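Ticket 678: Petition signatures rejected at intake
Queue: Ballot Measures / Petition Portal
Opened by: Jintana Siriwan, Nilsuwan County Clerk's Office
Assigned to: Gönül Uçar, Bendeo support
Status: Resolved

Reported problem

We are checking signatures for the Bastham rent registration initiative, which needs to qualify for the November ballot. The portal accepted the first batch with no trouble. In the second batch it marked 144 signatures as "not a registered voter in district." I pulled a handful by hand and every one of those people is registered and lives inside city limits. The petition sponsors have already called to ask why their numbers dropped. The deadline for our count is at the end of May and I can't certify anything with the batch in this state.

Browser is up to date. Logged out and back in, same result. A coworker ran the batch from her own account and got the same 144.

First reply (G. Uçar), 9:40 a.m.

Thank you for the detail. Please do not re-upload the batch yet, as that will create duplicate entries. Can you send me the precinct numbers for the rejected lines? Names are not needed.
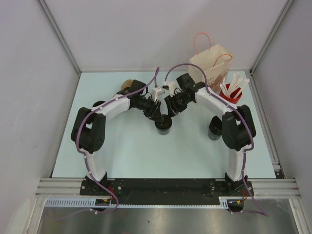
Two robot arms over a small black-rimmed cup.

Customer reply, 10:15 a.m.

Precinct list attached. They are all in precinct 17. No other precinct shows up in the rejected lines. Precinct 17 was redrawn after the last council vote, when the city annexed the Ceten Road area. The voter file was updated for that in the spring. I can see the new addresses when I search one at a time, so the data is there.

Findings

1. The single-name search and the batch check do not read from the same place. The search reads the live voter file. The batch check reads a boundary table that is copied over on a schedule.

2. The boundary table for Bastham still had the old city line. Anyone on the annexed streets came back as outside the district, even with a valid registration.

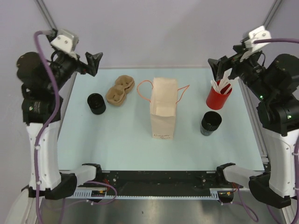
3. The first batch had no signers from precinct 17, so it passed clean. That matches what the customer saw.

4. The scheduled copy had been failing without an alert. The new precinct file had an extra column and the import stopped when it reached it.

Fix

Removed the extra column, ran the import by hand, and confirmed that the Ceten Road addresses now fall inside the city line. Then used "Recheck" on batch 2 from the admin menu. This keeps the original upload time, which matters for the deadline.

Customer reply, 2:30 p.m.

Recheck finished. All 144 now show as registered and in district. I compared a sample against the paper sheets and they match. Two questions. Will the log show that the first result was a system error? The opposing campaign is likely to ask for the records. And do we need to redo batch 1?

Final reply (G. Uçar), 3:05 p.m.

Yes, the log keeps both results, and I added a note with this ticket number. Batch 1 does not need to be redone. An alert for failed boundary imports has been turned on for your county.

Closed with customer's approval.

Contact Bendeo Support | © Bendeo | Back to top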